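我们组选这个题目，起因其实很小。二月份刚开学那阵子，大家聊起寒假出门住过的民宿，有人说房间很漂亮可就是睡不踏实，有人说地方不大反倒一觉到天亮，聊着聊着就吵了起来：一间小客房到底靠什么让人觉得舒服？是床，是灯，还是说不清的那种"气氛"？指导老师听完笑了，说那你们就去弄清楚吧。于是就有了这份报告。

# 小客房的铺陈与整理：以 Zustila 民宿为例

室内设计基础课程 第三小组实践报告
2025年6月11日

## 一、我们去了哪里，做了什么

Zustila 是一家家庭经营的小民宿，客房都不大，家具是前后几年陆续添置的，风格不算统一，但住起来有一种亲切的味道。民宿主人 Lalit Kanaujia 先生非常慷慨，不但让我们在没有客人的日子里随便进出房间，还耐着性子教我们铺床。铺床这件事，说来惭愧，我们组里大多数人以前都以为自己会。

整个学期我们一共去了四次。第一次只是看，拿着卷尺和本子到处量；第二次跟着主人学整理房间的流程；第三次由我们自己动手布置，再请同学来试坐、试躺、提意见；第四次补量数据，顺便把之前弄乱的东西归位。课程给每组的材料经费上限是 4,000 元，我们最后花了 2,198 元，其中布艺占了大头，剩下的用在灯泡、收纳筐和一些零碎上。单笔最贵的是一套从 Letano 买的被套和枕套，619 元，当时在店里犹豫了好久，组长摸了三遍面料才下决心。

除了动手，我们还做了一份问卷，在系里发出去，收回有效答卷 37 份。样本不大，我们也不敢拿它下什么了不起的结论，不过里面有些回答写得特别认真，有位同学在空白处写了整整半页关于枕头的看法，读完大家都很感动。

## 二、床：房间里最先被看见的东西

问卷里有一题问"走进客房第一眼看什么"，选"床"的人最多，这和我们自己的感受一致。小房间里，床几乎就是房间本身，它占的面积大，颜色又常常最亮，床一乱，别的地方收拾得再好也显得潦草；反过来，床铺得有样子，客人连墙角有点旧都不大计较。

Kanaujia 先生教的铺法不复杂。先把床单四角拉平，再把被子抖开，从床尾往床头推，最后拍枕头。他拍枕头的动作很快，两只手从两侧往中间一挤，枕头就立起来了，我们学了一下午也没学出那个利落劲儿。他还说，被子不必铺得像酒店那样一丝不皱，家庭民宿太规整了，客人反而不好意思往上坐。这句话后来在组里引起了很长的讨论，有同学坚持认为平整是最基本的尊重，另一位同学则觉得一点点褶皱才显得柔软。我们把两种铺法都请试住的同学看过，意见分得很开，到现在也没有统一，就都如实写在这里。 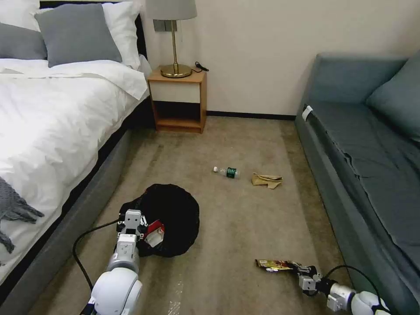 软装的配色是我们花心思最多的部分，光是讨论会就开了好几个晚上。一开始方案五花八门，有想用橘色的，有想用碎花的，后来发现小房间里颜色一多就显得挤，大家慢慢都往灰和白上靠。白色被子配灰色枕头和白色枕头，床边再搭一条带流苏的灰色针织毯，软包床架也是灰的，整张床看上去就安静下来了；浅蜜色的木头床头柜在这里起了很大的作用，要是连它也换成灰的，我们都担心房间会太冷清。蓝灰色的沙发算是唯一带点颜色倾向的大件，它和床的灰离得不远，又不完全一样，我们组负责色彩的同学说这叫"邻居关系"，这个说法老师未必认可，但我们都很喜欢。

针织毯要不要放，也有过争论。支持的人说它让床有了层次，午睡时随手一拉就能盖；反对的人说流苏容易勾住东西，洗起来也麻烦。Kanaujia 先生两边都听了，说他家的毯子都是装进洗衣袋里用冷水慢慢洗，平铺着晾，流苏用手指理一理就好，比我们想的省事得多。

## 三、床头柜与灯

床头柜虽小，问卷里围绕它的意见却一大堆。大家希望它上面能放下水杯、手机和一本书，下面最好还有地方放点私人物品，又不想把什么都摊在台面上。带一层敞开搁板的小柜子在这一点上很合适，搁板放常用的，柜面留给灯和水杯。我们试过在柜面上加一盆小绿植，很可爱，可是一放水杯就摆不下了，最后还是忍痛拿走。

灯的部分我们比较了三种光源。最白的那一种看书很清楚，可是同学躺下以后都说像在教室；最黄的那一种很温馨，翻书却吃力；中间偏暖的一种得到的好评最多。灯罩用布面的，光会柔和不少，从床上侧过头去也不刺眼。另外，开关离床的远近比我们预想的重要，好几位同学都提到，冬天钻进被窝以后最不愿意做的事就是再爬出来关灯。墙上的开关如果能装在伸手够得着的位置，比多买一盏漂亮的灯实在。

电源线是个老问题。我们试着把多余的线在柜子后面盘一圈，用魔术贴扎带束住，既不碍事，打扫时也容易解开。扎带是在学校门口小店买的，便宜得很，可以说是全部经费里花得最值的一笔。

## 四、沙发与走道

小客房里放不放沙发，我们原先的想法是不放。同学们在图纸上画来画去，总觉得有了沙发人就走不开了。可是在民宿待了几天以后，想法就变了。我们自己去的时候，书包、外套、卷尺全都往沙发上扔，要是没有它，这些东西肯定就堆在床上。Kanaujia 先生也说，带孩子的家庭特别喜欢有沙发的房间，孩子睡着以后，大人还有个地方坐着说话。

沙发和床平行摆放，中间留出一条走道，这是我们试下来最顺手的办法。走道宽窄的感受因人而异，所以我们请了高矮胖瘦不同的同学各走几趟，还让人拖着行李箱走。拖箱子那一轮大家都玩得有点过头，笑声把隔壁院子的狗都引来了，但结论还是有的：只要床边的被子不垂得太低，走起来就宽松；被子一旦拖到脚边，人会不自觉地绕着走。所以铺床的时候，靠走道一侧的被边最好往上提一提。

沙发的布面要耐坐，还要好打理。我们把旧布样做了简单的摩擦和沾水试验，深一些的蓝灰色最不容易显脏，浅色的沾了茶水以后就很难看了。坐垫上另铺一块布也是好办法，脏了掀下来洗就行，只是坐久了会起皱，要记得每天顺手抻平。

## 五、地毯的烦恼

如果要选出最让我们头疼的东西，那一定是地毯。米色地毯踩上去舒服，和房间的颜色也搭，可是它把每一双鞋的经历都记了下来。床与沙发之间走的人最多，磨损和污渍也就最先在那里出现。我们用小苏打、温水和中性洗涤剂分别试过几块边角料，新沾上的茶渍比较好对付，旧的痕迹只能变淡一点，怎么也回不到原来的样子。

为此我们提了两个建议。一个是在走道上加一块可以单独拿去洗的小地垫，颜色比地毯略深；另一个是在门口放拖鞋和一张小凳子，让客人愿意换鞋。Kanaujia 先生更喜欢第二个，他说地垫容易绊脚，老人走着不放心。这一点我们做方案的时候完全没有想到，很受教育。

## 六、整理流程

综合几次实践，我们把客房整理归纳成下面的顺序，民宿现在贴在布草间门后的就是这一版（字是我们组字写得最好的同学抄的）：

1. 开窗，收走用过的床单、被套和枕套。
2. 由高到低擦灰，先灯罩和床头板，再床头柜和搁板，最后踢脚线。
3. 铺床，拍枕头，靠走道一侧的被边往上提。
4. 抻平沙发坐垫布，靠垫拍松后放回原处。
5. 检查开关和灯泡，把电源线理顺。
6. 吸尘，从房间里侧往门口退着走。

第二步和第三步的顺序我们曾经弄反过，先铺好了雪白的床，再去擦灯罩，结果可想而知，只好重新换了一遍。这个教训大家应该都会记很久。

## 七、不足之处

报告写到这里，我们也清楚有许多地方没有做好。问卷全部来自系里同学，年龄相近，没有听到老人和带孩子的家长直接说什么；光源比较只在傍晚做过，没有顾及清晨；布料试验用的是边角料，和真正天天被人坐、被人躺的布面比起来差得远。原本还打算去 Rajput 客栈做一次对照，时间约了两回都没有凑成，很可惜，希望下一届同学能接着做下去。

测量记录、问卷原文和花费明细都放在附录里，表格格式沿用了课程模板，有几处手写数字扫描得不太清楚，需要原件的话可以找组长要。最后要特别谢谢 Kanaujia 先生一家，谢谢他们每次都留我们吃饭，尤其是那锅豆子汤，我们组里已经有两个人照着方子在宿舍楼下的公共厨房煮过了。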